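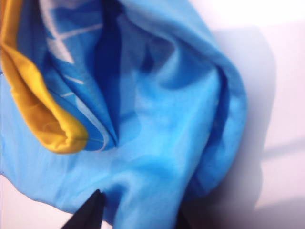 Rule 13 in the Clestlow laundry book said that no arm should tug at a cloth it had not first learned the shape of, and the old machine at the end table took this very much to heart. Ledell, as everyone called it, would find a fold, close its fingers, wait the full 3 seconds and only then begin to lift – which drove the newer arms half mad, bless them, with their baskets waiting.

"You'll never make 500 by supper," said the one from Waddale.

"I don't expect I will," said Ledell, who had read all 1,152 lines of the book and was fond of most of them. "But there's a seam in here somewhere, dear, and I'd like to meet it properly."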